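Il faut régler la cellule avant de toucher au programme

6/7/20

Je travaille depuis plusieurs années à la mise en service de bras robotisés, et je voudrais défendre une opinion qui n'est pas très populaire chez mes collègues de Suvine. Quand un bras manque sa prise, on ouvre presque toujours le programme. Je pense qu'il faut d'abord contrôler le montage, et le faire aussi dans la simulation.

Prenons la cellule de cuisine que nous préparons pour Brirkon. Le bras doit travailler au-dessus d'un îlot, entre deux assiettes. Le plan de travail virtuel était placé à 873 mm du sol, selon le dessin reçu. Dans l'atelier de Győri, la table d'essai avait été réglée 3 mm plus haut. Cela paraît petit. Mais pour une pince qui descend vers une assiette, c'est la différence entre approcher et appuyer.

Nous avons perdu presque une semaine à corriger des points de passage un par un. Chaque correction était bonne pour une assiette et mauvaise pour l'autre. Finalement, un technicien a mesuré la table et le défaut a été compris en 10 minutes.

On me répond souvent que la simulation sert justement à éviter ces vérifications. Je ne suis pas d'accord. Une scène simulée est une cellule comme une autre : elle a une base, un outil, un repère, et quelqu'un les a saisis à la main. Si la longueur de la pince est fausse dans le modèle, toutes les trajectoires seront fausses avec une grande précision. Il faut donc l'entretenir, noter les changements, et refaire le contrôle du point d'outil après chaque modification de la pince.

À Cullstead, on a choisi de reprendre ce contrôle après environ 600 cycles, même si tout semble aller bien. Certains trouvent que c'est du temps perdu. Moi, je trouve cette règle raisonnable, et je regrette que nous ne l'ayons pas encore adoptée. Un programme se réécrit facilement, tandis qu'une mauvaise référence reste cachée longtemps et fatigue toute l'équipe.

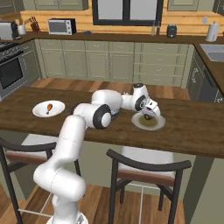 Vue de simulation : la pince au-dessus de l'assiette de droite, le pilon de poulet dans celle de gauche.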